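Opinion > Columns > Machines at Home

The Table Is Always Clear
Thu 3 October 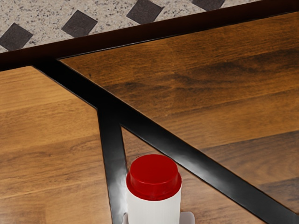 Disemholm College, Department of Household Studies

Print this page | E-mail this page

I have been promised a robot that does the dishes for most of my adult life, and I am still the one doing the dishes.

The simulated kitchens are coming along nicely, I'll give them that. One white container with a red cap, a handsome wood tabletop, decent flooring. I'd move in. My own table at present holds 14 things, of which 11 are sticky, and the container I want is behind the toaster with its cap on crooked.

People in the trade tell me practice in simulation is cheap, and I believe them. A computer can spill 401 jars before lunch and no one has to find the mop. Fine. But the firms go straight from there to the brochure. Zilov says its arm will "tidy." Shibata says "assist." Brernov, bolder, says "run the home," which I take to mean it has never met a home.

Picking up a jar is a piece of a chore. The chore is knowing that the jar goes on the low shelf, that the low shelf is full, and that the cat is on it.

So my answer is no, they can't do it yet. On a shop floor, where the same part shows up in the same spot all day, I'd say maybe, and I'd keep a person near the switch. At my house I'd like to see the arm get one lid off one jar of pickles before anyone sends me a price.

Back to Columns | Previous | Next | Archive | Contact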